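Accueil | Archives | Fils de discussion | Auteurs | S'abonner | Aide

Liste : demonstrations-manipulation
Objet : Re: Consignes pour les démonstrations « vaisselle et cuillère »
De : Jennylyn Malabanan
Date : 5 janvier 2026

Mesdames, Messieurs,

Je réponds au message de Janelle Panganiban, reproduit ci-dessous pour les abonnés qui ont rejoint la liste récemment.

> De : Janelle Panganiban
> Objet : Consignes pour les démonstrations « vaisselle et cuillère »
>
> Madame,
>
> L'équipe de Navdale s'apprête à reprendre les enregistrements par téléopération sur la tâche de la cuillère. Nos opérateurs ont appris le geste avec les consignes rédigées en septembre, qui prévoyaient une seule manière de saisir le manche. Or nous constatons des écarts importants d'un opérateur à l'autre : certains abordent la cuillère lentement et de haut, d'autres glissent les doigts presque au ras de la table.
>
> Faut-il imposer une trajectoire unique ? Faut-il par ailleurs conserver les épisodes dans lesquels l'opérateur s'y reprend à deux fois ? Nous disposons à ce jour de 228 épisodes, dont 30 comportent au moins une reprise, et nous souhaiterions connaître la position du groupe Jelter avant de procéder au tri.
>
> Avec mes salutations distinguées,
> Janelle Panganiban

Les deux questions ont été examinées avec les responsables du poste Jovari. Les dispositions qui suivent remplacent les sections correspondantes des consignes de septembre et s'appliquent à l'ensemble des sites participants.

1. Disposition de la table

L'assiette et le petit récipient qui reçoit la cuillère doivent se trouver tous deux dans la zone accessible au bras utilisé. Le manche dépasse du bord du récipient et repose librement au-dessus du plan de travail. Son orientation peut varier d'un épisode à l'autre ; elle est choisie avant le début de l'enregistrement et n'est plus modifiée à la main ensuite.

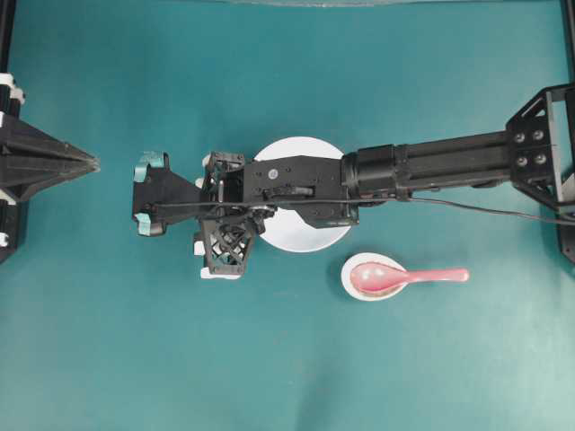

Les sites qui disposent de plusieurs modèles de vaisselle sont invités à les alterner au sein d'une même séance. Une série entière réalisée avec la même cuillère et le même récipient présente un intérêt limité pour l'apprentissage, même lorsque chaque geste est correctement exécuté. Le changement de vaisselle s'effectue entre deux épisodes, bras à l'arrêt, et fait l'objet d'une ligne dans le journal de séance.

2. Position de départ du bras

L'opérateur ramène le bras à une posture de repos approximative avant chaque épisode. Une posture rigoureusement identique n'est pas demandée. Il convient en revanche de vérifier que les câbles conservent assez de jeu au niveau des articulations pour toute l'amplitude du mouvement – un câble trop tendu modifie la réponse du poignet et fausse les positions enregistrées. Cette vérification se fait à vue, puis par un déplacement lent du bras jusqu'à l'extrémité de la zone de travail.

Tout résidu ou ruban décollé sur les doigts de la pince doit être signalé avant la séance.
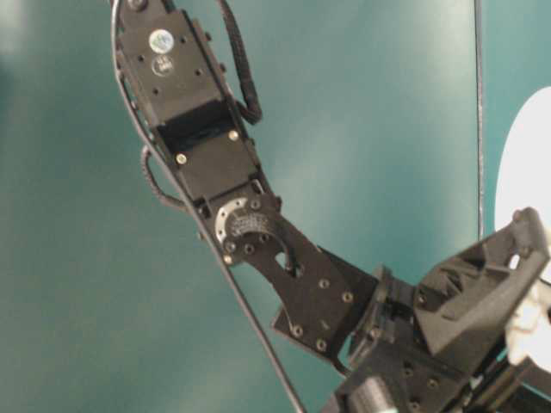
3. Approche et saisie

Aucune trajectoire unique n'est imposée. Les deux manières de faire décrites par Mme Panganiban sont admises, à condition que l'opérateur s'y tienne du début à la fin de l'épisode. Le changement d'avis en cours d'approche est la difficulté la plus fréquente relevée lors de la relecture des données : la pince ralentit, se décale, puis repart, et le modèle entraîné reproduit cette hésitation.

L'alignement final se contrôle sur la vue du poignet. Le manche doit se présenter entre les deux doigts ouverts, et la fermeture n'est commandée qu'une fois cette condition remplie. Les vues extérieures servent à la mise en place générale ; elles ne permettent pas d'apprécier correctement l'écart entre les doigts et le bord du récipient.
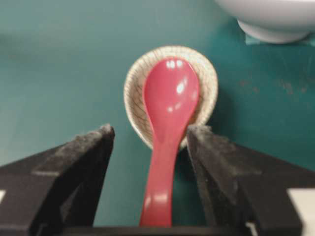 Pour les manches brillants, il est recommandé de réduire la vitesse dans les derniers centimètres. Les reflets gênent l'appréciation de la distance à l'écran, et plusieurs opérateurs ont indiqué fermer la pince trop tôt dans ce cas. La consigne vaut également pour la téléopération à distance, où le délai de transmission s'ajoute à cette difficulté.

4. Épisodes comportant une reprise

Les reprises sont conservées lorsque l'opérateur corrige son geste sans intervention extérieure. Elles constituent une matière utile, puisque le robot devra lui aussi se rétablir après une saisie manquée. Sont écartés les épisodes dans lesquels une main entre dans la zone de travail, ceux dans lesquels la vaisselle sort de la table et ceux dont l'une des vues est interrompue.

Chaque épisode conservé avec reprise porte la mention « R » dans le journal. Le site Psarras, qui a livré 170 épisodes pour cette tâche, applique déjà ce marquage ; son modèle de journal peut être obtenu sur demande auprès de moi. Je prie l'équipe de Navdale de bien vouloir reprendre ses 30 épisodes concernés selon cette règle, sans réenregistrement.

5. Formation des opérateurs

Tout nouvel opérateur réalise six épisodes d'essai, qui ne sont pas versés au jeu de données. Ils sont relus avec un opérateur confirmé le jour même, de préférence sur la vue de tête puis sur la vue du poignet.

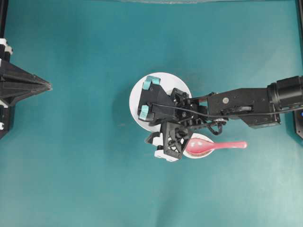 Un opérateur peut-il terminer un épisode commencé par un collègue ?
Chaque épisode est conduit par une seule personne. Si un relais devient nécessaire, l'enregistrement est arrêté, l'épisode est écarté et la table est remise en place avant un nouveau départ.

Les observations sur ces dispositions sont à adresser à la liste, en conservant l'objet du présent message. Les demandes portant sur un matériel particulier me seront envoyées directement.

Je vous prie d'agréer, Mesdames, Messieurs, l'expression de mes salutations distinguées.

Jennylyn Malabanan
Coordination des démonstrations, groupe Jelter

Message précédent | Message suivant | Retour au fil | Haut de page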